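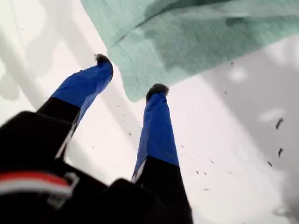

Peninah Kariuki wrote in our visitors' book that she had come in to ask about one evening class and gone home enrolled on two, with a bag of plums and somebody else's umbrella. We have read that entry out at more than one open evening, and if you are still missing an umbrella, do please ask at the front desk.

About Drondby School of Baking

Welcome, and thank you for wanting to know a bit more about us. We are a small school for grown-ups who would like to bake bread, either for the pleasure of it or because they are thinking of doing it for a living. We teach during the day, in the evenings and on Saturdays, and we have room for complete beginners on nearly everything we run. You don't need to have baked before. You don't need your own equipment either, apart from an apron and a pair of shoes you can stand up in for a few hours.

How we began

The school was started by Gilmar Guimarães and Felicja Adamczyk, who met while working nights at the old Damasceno bakery on the other side of the canal. Gilmar did the doughs and Felicja did the ovens, and during the quiet stretch before the vans were loaded they used to argue about rye. Felicja had grown up with a sour, close-textured loaf that kept all week, and Gilmar held that a loaf ought to be eaten by teatime or not at all. They still disagree, and you'll hear both sides of it if you take the Long Course.

When Damasceno closed its night shift, the two of them began giving lessons in a borrowed church kitchen, with one domestic oven and a mixer that had to be held down by hand. The first class was meant to be a single Saturday. Everyone who came wanted to know when the next one was, so there was a next one, and then a whole spring of them, and by June the church very kindly but quite firmly suggested that we might like to find somewhere of our own.

That somewhere was the former Cluketti biscuit works, where we have been ever since. We had the ground floor to begin with and took on the upstairs when the upholsterer retired. It's a draughty old place in winter and far too warm in July (dough notices both, and so will you), but it has big windows and a proper loading door, and the neighbours have been very good about the smell of baking at five in the morning. Most of them say they like it.

What we teach

The First Loaf course runs over four weekly evenings and covers a plain white tin loaf, a wholemeal, a batch of soft rolls and a flatbread. By the end you will have used your hands a great deal and the mixer hardly at all. We keep the mixer for later, partly out of stubbornness on Gilmar's side, and partly so that you learn what a dough feels like when it's ready.

The Sourdough Weekend is two full days, with a jar of starter to take home. Our starter is called Grastaline, a name that was already on the jar when Felicja was given it, and she has never felt she had the right to change it. It is fed every morning before the post comes. If yours dies, and plenty of them do, come back and we'll give you another spoonful free of charge and without any sort of telling-off.

The Long Course is for people who hope to work in a bakery or open one. It takes a full school year, three days a week, and includes costing, shaping at speed, oven management, basic hygiene certificates and a placement with a working baker. We interview everyone who applies. Please don't be frightened by the word -- it is a chat over tea, and mostly we want to be sure you know about the early starts.

We also run children's mornings in the school holidays, an enriched dough day for those who like butter, and a gluten-free workshop in the upstairs kitchen, which has its own store cupboard, tins and tools. Do tell us about any allergies when you book. We can't promise that the building as a whole is free of flour dust, and we would much sooner talk it over with you beforehand than have you worry on the day.

The people you'll meet

Gilmar teaches First Loaf and most of the Long Course doughs. He speaks quietly, and people tend to shuffle nearer to the bench when he begins.

Felicja looks after the ovens and the sourdough teaching, and writes the recipe sheets. She rewrites them all every summer, so if yours has a different quantity of salt from your friend's, hers is probably the older one.

Osvaldo Leite joined us from a hotel kitchen and takes the enriched doughs and the holiday mornings. He is also the person to ask about placements, and he keeps in touch with a good many of our former students, several of whom now take on students themselves.

Duván Cusi runs the office. He answers the telephone, sends out the joining letters, orders the flour and sorts out the muddles, and if you've had a kind reply from us late in the evening it was very likely his.

Our flour and our suppliers

We buy our strong white and wholemeal from one mill and our rye from another, and we change over only when a harvest forces us to. On the Long Course we spend a week comparing flours side by side, the poor ones included -- you learn more from a slack, sulky dough than from one that behaves. We get through some 3000 kilos in a teaching year, and what we bake and can't eat goes to the lunch club on Mill Lane or home in students' bags.

Fees and help with fees

Current prices are on the courses page. Each year we keep back 2 places on the Long Course for people who couldn't otherwise afford it, and these carry no fee at all. The form is short, and Duván will gladly go through it with you over the telephone if forms aren't your thing. Applications for the coming year close on 30 May 2019, and we shall write to everybody in June, whether the news is good or not.

For the shorter courses you can pay in instalments. If you have to cancel we'll move you to another date where we can, and if we can't we will refund you, less the cost of any ingredients already bought in.

Finding us

We are on the corner of Weir Street, behind the tyre shop. The 237 bus stops opposite, and from the railway station it's a walk of 400 metres, all of it flat. There is parking in the yard in the evenings and at weekends, though on weekdays the flour lorry needs the space by the loading door, and the driver is a patient man but only up to a point. The ground floor is step-free. The upstairs kitchen is reached by a lift which is slow and rather noisy, and perfectly safe.

Come and have a look

We are always pleased to show people round before they book. Mid-morning is best, after the first bake is out and before lunch, and there's generally something to taste. Ring or write to Duván first so that he can be sure somebody is free to take you through, and let him know if you'd like to sit in on part of a class. The shop hatch on the Weir Street side opens at eleven on teaching days and sells whatever the students have made that morning, at half the usual price, until it runs out.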